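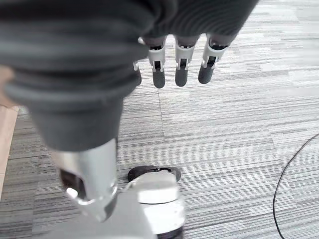
Dee Bautista

April, a bit after 9 at night

Feet up, tea going cold, dog snoring on my good cardigan. I told myself I'd write before bed this week and so far I've written nothing, so this is going to be a long one.

Week three with the robot at Fustex. I still catch myself saying good morning to it! So does everybody in the sample room, and then we all look at the floor. It's got legs and hands with proper fingers, and when something has fingers I guess your manners just kick in. I was looking at the hand today while it was hanging there, all those little joints and pins, and then I looked at mine, with the paper cut and the ring I can't get off anymore. Mine's better at staples. For now.

So what it does, or is supposed to do, is pull samples. An order comes in through Vulla, the robot goes to the cabinet, gets the card, brings it to the packing table, and one of us checks it and sends it out. We had 319 requests last week. I used to do most of that on my own, up and down and up and down, and my knees knew all about it. Now I do the checking and the odd ones (people who write "a sort of mustard but sadder" on the form) and it does some of the fetching. My knees are thrilled. The rest of me hasn't decided.

It's slow, though. It pulled 73 cards on its best day and we were all weirdly proud, like it was a kid who'd finished a swim meet. I can do 130 before lunch if the phone leaves me alone. I said that out loud in the Perimum meeting and then wished I hadn't, because it sounded like bragging, and also because the young man from Perimum wrote it down. What did he want it for? I've been chewing on that since about two o'clock.

Nothing bad was said, I should put that here so I don't read this back in a year and think there was a scene. They said no jobs are going. They said it twice. My title changes from sample clerk to "sample flow lead" and there's a small raise, small enough that I laughed in the car. But lead of what? There were 4 of us in that room when I started and there's two now, and that happened before any robot, they just didn't replace people. So I can't blame the thing for that. I kind of want to, some days.

What I didn't expect is how much of the job is about the floor now. I've worked on that gray streaky carpet for eleven years and never gave it a thought, and now I know it like my own kitchen. Where the cables are. Where it's okay to leave a box (nowhere). We used to shove everything under the desks, coats, shoes, the bag with the holiday decorations, and that's all been moved to the hall closet, and I've been walking around in my good shoes all day because my slippers are in the closet too and I keep forgetting to go get them.
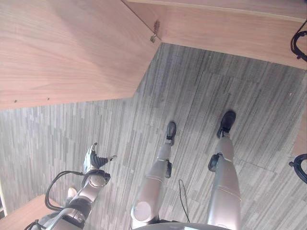
And it's quieter. We used to yell across the cabinets at each other, where's the oatmeal weave, who had the oatmeal weave, and half the time that would turn into twenty minutes on somebody's sister's wedding. Now the request goes to the robot and the two of us sit at the table with our backs half turned, clicking yes, clicking yes, clicking no. We said maybe six things to each other all morning. I made a point of going over after lunch with the last of the lemon bars and just standing there being a nuisance until we got talking - and it was nice, it was like old times for a bit. The robot stopped and waited for me to move. I did move, eventually.

I do like parts of it, I want to be fair. I like that I can teach it. When it picks the wrong card I mark it in Vulla and write a note on what went wrong, and the Perimum people read those notes, they really do, one of them quoted me back to myself. In eleven years no one upstairs has ever asked me how I tell the ecru from the eggshell. (You tip it toward the window. The ecru goes a little green.) I wrote a whole page about that today and felt very important. Then driving home I thought, well, there goes my window trick.

I don't know. My mother ran a switchboard and she used to say the new one was wonderful, she could finally eat her lunch sitting down, and she was out of there inside two years and opened the yarn shop and was happier. I thought about calling her tonight and then it got late.

Tomorrow: slippers from the closet. Ask what the title does to my vacation days. Ask the Perimum fellow, nicely, why he wrote down my number. Bring something baked, maybe the banana bread, there are three going black on the counter. And the dog needs his pill before I go up, so that's it for tonight.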